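Nimik two-arm kit: progress report for April
To: Jistcombe fund, small equipment line

1. What was done in this period

The second Nimik kit came in the first week of April, so we have now the complete pair. Assembly went slower than planned. The printed manual shows one arm only, and for the second arm we had to find the correct motor numbering by ourselves. We wrote to Zusulano, the seller, and they sent a corrected page on Monday.

Both arms are now fixed on the white table and each has its wrist camera. The calibration must be repeated when a motor is changed. We changed 2 motors in April, both under guarantee.

2. Two-arm handling

This is the part of the review which you asked us to put first. The task is that both arms hold one long part, one at each end. We planned 100 trials and have made 56 until now. The results will be given when the series is complete, as we do not want to judge the kit from half of the numbers. 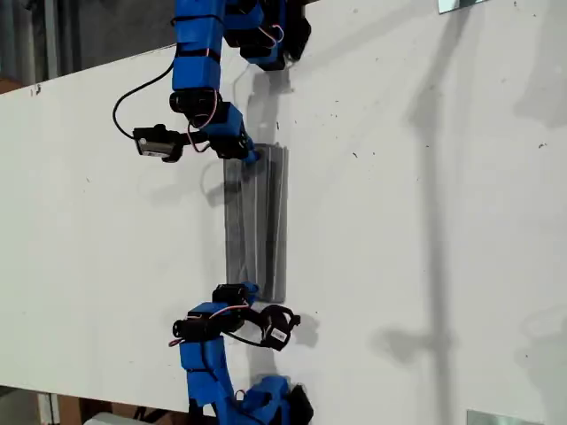 3. Remarks on the product

The blue plastic links are light and easy to exchange. The cables are a weaker point. The camera cable is long and makes a free loop beside the arm, and the manual gives no advice how to fasten it. We also asked Brandes for an offer on a comparable kit, but we have not received it yet.

4. Money

From the equipment line, 500 euros are still not spent. We ask to keep this sum for spare motors and cable holders.

5. Next period

- finish the remaining trials
- repeat the series with a shorter part
- send the cable remarks to Zusulano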